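Review: Bromard Deal Tracker, desktop edition
Reviewed by Ertuğrul Güneş, Tue 8 November

Bromard Deal Tracker is a database and screening tool for mergers and acquisitions. It covers announced, pending and withdrawn deals, mostly mid-market, and is sold per seat. I ran it next to our existing Geltside subscription, using the same saved searches in both.

Setup was quick. The installer asks for a license key and a home currency, and the currency can't be changed later without a reset. My test set was 911 deals exported from Geltside in January, matched by target name and announcement date. 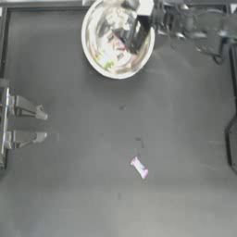

Matching is strict. A target listed as "Dağdelen" in one source and "Dagdelen" in the other counts as two companies until you merge them by hand. The merge screen handles 60 records at a time and does not remember your place if you close it.

Deal values are the strong point. Each record shows equity value and enterprise value in separate fields, with the source filing linked - Geltside gives one figure and leaves you to work out which it is. Earn-outs are held apart from the headline price. Minority stakes are flagged, but the flag is missing from the default export.
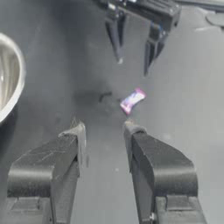 Gripper fingers over a gray table

Quarterly totals need care. The volume chart counts a deal in the quarter it was announced, while the value chart moves it when the terms are revised. The two can disagree for the same period. A setting under Preferences fixes both to the announcement date.

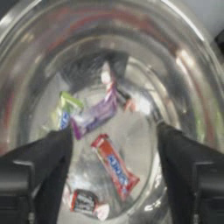

Does it track deals that were called off?
Withdrawn deals stay in the database with the date and stated reason, and can be left out of totals with one filter.

Support is by email only. I sent 2 tickets, one on currency conversion and one on the Stovthorpe add-in for spreadsheets. The first got a full reply. The second was closed with a link to the manual.
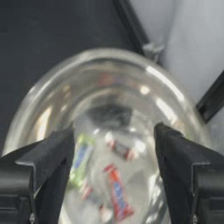
Steel bowl, close range

Score: 4 out of 5. The value fields justify the seat price for anyone who builds comparables. For simple deal counts, Geltside is faster.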